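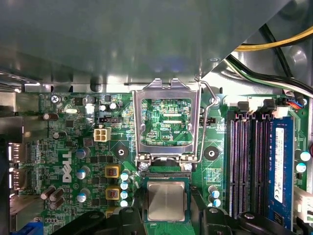
## 4. 展棚与摊位的搭建

本节适用于在 Fillesport 农展会租用标准摊位的参展者,展棚为 Plestex 折叠棚。自带棚子的请直接翻到第 6 节,那一节比较短,语气也比较严厉。

### 4.1 到场与领位

1. 从北侧牧场门进场,向门口的 Poppy Sugden 报摊位号。报“去年那个位置”没有用,今年的平面图重新画过了。
2. 领取一只棚袋、一袋地钉、四只沙袋和一张签收单。沙袋是空的,沙堆在 52 号摊位后面,铲子挂在旁边的围栏上,用完挂回去。
3. 卸货限时 30 分钟。车停到 Mellor 路对面的草场再回来搭棚,别一边搭一边占着通道,后面那辆拉羊的车没有耐心,羊也没有。

> **注意:** 摊位四角以白漆点为准。草长得快,漆点有时要扒开草才看得见。邻居的桌子不能当基准,邻居多半也是照着别人的桌子摆的。

### 4.2 立棚

1. 两人站在棚架对角,握住外侧立柱,同时向后退,把架子拉开到一半。一个人也能拉,只是会拉成梯形。
2. 把顶布披在架子上,四角的魔术贴先松松地搭着。印有“Plestex”字样的一面朝外。
3. 继续拉开,直到每根立柱顶部的滑块发出“咔”的一声。应当听到四声。听到三声的,请去找那根不说话的柱子。
4. 拉紧四角魔术贴,再升立柱,每次只升一档,先升背风一侧。
5. 装满沙袋,每只立脚绑一只。草地摊位另打地钉,斜向外侧打入,钉头不得高出地面。

> **小心:** 滑块会夹手。推滑块时用掌根,手指离开横杆交叉处。

> **警告:** 风把顶布吹得鼓起来时,立即停止升高,降到最低一档,等广播通知。不要派人吊在横杆上当配重。Rhun Ifans 试过,他现在负责停车场。

### 4.3 摆桌与陈列

1. 长桌放在棚内,桌前沿与前排立柱齐平。桌布垂到离地一掌处,底下正好藏纸箱和午饭。
2. 种子、纤维样品和宣传单用夹子或石块压好。免费赠品放靠里的位置,让来的人至少经过一次您想讲的东西。
3. 活体植株须连盆放在托盘里,标签写明品种和种植者。工业大麻样株另需把许可证复印件挂在棚内显眼处,检查员会看,好奇的游客看得更仔细。
4. 横幅挂在后横杆上。挂前横杆会挡住隔壁,隔壁会来谈。

榨油、剥麻、磨粉一类的现场演示须提前向 Đức Châu 登记,并在机器与观众之间拉一道绳。绳子由主办方提供,颜色没得选。

### 4.4 用电

1. 电箱每排一只,位于排尾。每个摊位配 2 个插座,冰柜算一个,电热水壶也算一个,请自行做人生选择。
2. 延长线须为户外型,全部放开再用,不要盘成一圈压在箱子下面。
3. 过道上的电线套黄色过线槽,槽盖朝上扣紧。
4. 跳闸时先拔掉自己的设备,再找 Hooman Bahrami。请勿自行打开电箱,上一位自行打开的人让整排的冰淇淋提前下了班。
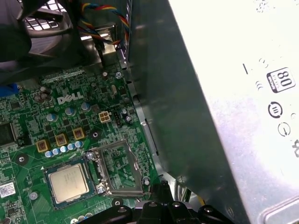 **下雨时可以提前收摊吗?**

小雨照常开放,参展者须留在摊位上,直到下午五点。遇到雷电或大风,广播会宣布停展,届时先收样品和电器,再降棚,车辆要等通道清空后才能进场。未经广播自行撤走的摊位,押金由 Dullby 办公室扣留,申诉找 Shona Shearer,她很愿意听,听完照扣。

### 4.5 收棚

1. 拆下沙袋,把沙倒回沙堆。请勿倒在草地上,也请勿倒在隔壁。
2. 逐档降下立柱,按下滑块上的按钮,两人从对角同时向内走。
3. 顶布如有潮气,单独卷起交回,不要塞进棚袋。发霉的顶布会在第二年的这个时候被人闻出来,签收单上有您的名字。
4. 数清地钉后交还。少一根,就请回到草地上找,割草机下周要来。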